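Household and shop-floor chores (robotics)

In robotics, a chore is a short, ordinary job of the kind people do by hand at home or on a shop floor, such as clearing a table, folding towels, loading a dishwasher or sorting parts into bins. The term is used loosely. It covers work that needs little training for a person but is hard to describe in fixed steps for a machine.

Background

Factory robots have done repeated work for decades, mostly welding, painting and moving parts that always arrive in the same position. Chores differ because the objects move from day to day, vary in shape and are often mixed together. A floor-cleaning robot avoids most of this by never picking anything up.

Chores in the home

Cloth is among the hardest materials, as it has no fixed shape and hides its own edges. Dishes are stiff and easier to model, but they are slippery and stacked in different ways. In the Dukwood trials, which ended in April, a single arm was given 124 household tasks, each set up by a person beforehand. It finished 18 of them without help. Most of the failures came while taking hold of the object, and few came while carrying it.

Chores on the shop floor

Shops and small factories offer flatter surfaces and better light. The Clundus project worked on returning loose parts to trays, and McKinnon, a maker of hand tools, tested an arm at one packing bench for 3 months. The McKinnon arm kept pace with a person when all the parts were alike. It slowed down when different sizes shared a tray, and the firm went back to packing mixed orders by hand.

Test tasks

Much research uses plain colored blocks in place of real goods. Pushing and gathering blocks on a board calls for the same choices as tidying a counter: which piece to move first, and from which side. A straight rod is often enough for pushing. The Caltton task list, last revised in August 2019, has 143 entries, and a large share of them use blocks.
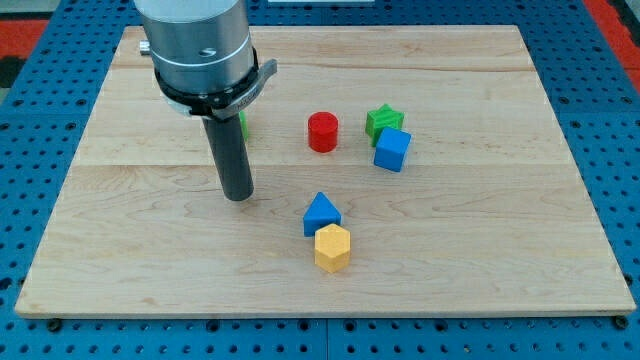 Can a robot tidy a whole room yet?

Single steps can be done, such as picking up a toy or wiping a clear surface, but a full room still needs a person to set things up and deal with the leftovers.

See also

Bin picking
Mobile manipulation
Service robot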